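# Pouring Without the Puddle: What I Stole From a Robot Study

I've been reading a lot of robot papers lately (blame my sister-in-law, who works near that world and forwards me everything), and one from a small lab called Witora has changed how I pour things in my own kitchen. It's by Kiran Kanaujia, it's called the Kushwaha pouring study, and the subject is getting a two-armed robot to pour from a narrow-mouthed bottle into a cup. That's it! That's the whole job! And it took them 2,844 recorded tries.

The method is simple enough to explain over coffee. A person steers the arms through a pour, over and over, while the cameras and the joint positions get saved. Then a program is trained to copy what the person did. What Kanaujia wanted to know was which *part* of the pour matters most, so the tries were sorted by how they went wrong: missed the cup, dribbled down the bottle, knocked the cup, or poured too fast. 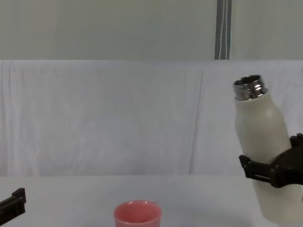 The biggest pile of failures was dribbles, 626 of them, and most of those got traced back to the tilt at the very start. A timid little tilt lets the liquid creep over the lip and run down the outside. You know the one. It's the exact thing my olive oil bottle does to me every single night.

So I tried the lab's fixes at home with my steel-necked water bottle, a jug of cold brew and a bottle of soy sauce. My notes:

- **Hold it at the middle.** The study compared grips near the base, around the middle and up by the neck, and the middle grip gave the steadiest pours. I'd always grabbed my bottles way down low. Moving my hand up made the heavy ones so much easier to control, especially when they're full.
- **Start tilting before you get there.** Bring the bottle in already leaning a bit, with the mouth pointed at the cup but the liquid still well back from the lip. Then you only need one smooth move at the end.
- **Commit to the tilt.** Once you're over the cup, go. Slow is fine for the approach but it's terrible for the first second of the pour.
- **Wipe the threads.** Screw-top necks hold a drip in the grooves. I keep a folded paper towel next to the stove now and give the neck one twist before the cap goes back on.
- **Clear the counter.** The lab kept a plain table and a plain cloth behind it so the program had less to get confused by. Works on me too. I used to pour between the toaster and the fruit bowl, which explains a lot about the toaster.

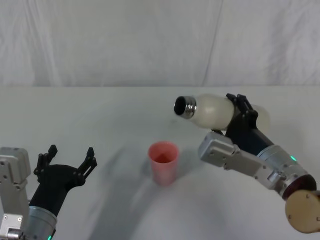
*The approach: bottle already tipped, mouth still off to the side of the cup.*

The trained program did its best pouring when the recordings included that leaning approach. With it left out, the arm would park over the cup with the bottle upright and then tip all at once, and the mouth would swing right past the rim. I went and watched myself in the window over the sink and yep, I do the same thing with the milk.

One result surprised me. They tried a second set of recordings with only 14 cup positions, spread out carefully, and it held up nearly as well as the big messy set where the cup went wherever. Kanaujia's guess is that the spread matters more than the pile. My kitchen version: if you're teaching a kid to pour, don't do it in the same spot every time. Put the cup near, then far, then off to the left, and use water, over a tray. Ours got the hang of it in 3 afternoons with a Lolis plastic tumbler, and the tray has gone back to being a cookie tray.

What I haven't solved is the soy sauce. The opening is tiny, it glugs, and no amount of committing to the tilt helps. A reader in Bolomberg swears by keeping a finger over the second hole and lifting it when you're ready, so I'll be testing that next, over the sink and in an old shirt.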